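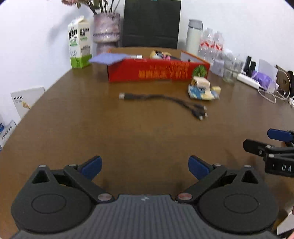
*Figure 1. The shared table, with the branching cable, the red box and the cartons.*

## What lives on the table: a study of one shared surface

Project report, design and everyday life module. Submitted in July.

### 1. Why a table

My first proposal was on the history of the filing cabinet. My supervisor, Maite Esteban, read it and asked if I had considered looking at something closer to where I was sitting. Where I was sitting was the big brown wooden table in our common room, behind a carton of milk that wasn't mine, so that became the project.

The question I settled on was how things come to stay on a table that belongs to everyone. Plenty has been written about kitchens and desks. A common room table is a bit of both and has the manners of neither.

### 2. Method

I kept a log for 19 days. Twice a day, once before lectures and once after supper, I wrote down what was on the table and whether it had moved since the last entry. I put the objects into four groups:

- **Food**, including anything still in its packet
- **Containers**, meaning boxes and cartons, whatever was in them
- **Electrical**, which in practice means cables
- **Paper**, mostly post and lecture notes

I also gave a short questionnaire to the 7 people who use the room most. All of them filled it in, two of them on the table in question, and one form then stayed there long enough to be logged as Paper.

I tried not to tidy during the study. This was easier than I had expected and my flatmates have asked me to record that they noticed no difference.

### 3. Findings

The log has 80 separate entries for objects that were put down and later removed. Most were food, and most of those were gone by the next entry. Food leaves quickly because somebody wants it. The packaging is another matter. A crumpled snack packet, like the blue, yellow and white one in Figure 1, has nothing left to offer anyone and so has no natural owner. On the questionnaire, five people said they "always" bin their own wrappers. The log doesn't support this.

Cartons were harder to sort. A milk carton on the table might be full, in use, or finished with, and from across the room it looks the same in all three states. Several people admitted to leaving one alone for a whole day in case it was somebody's. I have called this *polite neglect*, which Maite thought was a bit grand for milk, but she let me keep it.

The containers turned out to matter most. The red cardboard box with the yellow Chinese characters began as packaging and was promoted to storage within a day. Once a box is open on a table, people put things in it. In Figure 1 it holds a snack in a yellow wrapper and a small white and silver item, two things with no connection apart from being small and in the way. Respondents described this as tidying. I have some sympathy. The table does look better when the mess has sides.

The cable is my favourite. It has a metal plug at one end and splits into several branches at the other, each with a little black plug. Four people told me it belonged to someone else, and they named four different people. Everyone agreed it shouldn't be thrown away. It was present in every log entry I made, and it moved 2 times, both times to make room for a plate.

### 4. What could be done

I tested one change in the last part of the study, a lidded Prerkon tub with a label reading "whose is this?" It worked well for three days. After that it had a loaf on top of it and couldn't be opened without moving the loaf, and the loaf was covered by polite neglect.

If I ran this again I would try a smaller tub, or a round one that is harder to stack things on. I would also include the chairs, which took a good deal of the overflow and which I foolishly left out of the log.

### 5. Limits of the work

One table, one household, and a researcher who eats at it. I know that some of the entries under Food were mine. The two groups Food and Containers also overlap more than I would like, and a stricter scheme would record whether a carton was open.

The full log and the blank questionnaire are in Appendix A. The cable is still on the table, if anyone marking this recognises it.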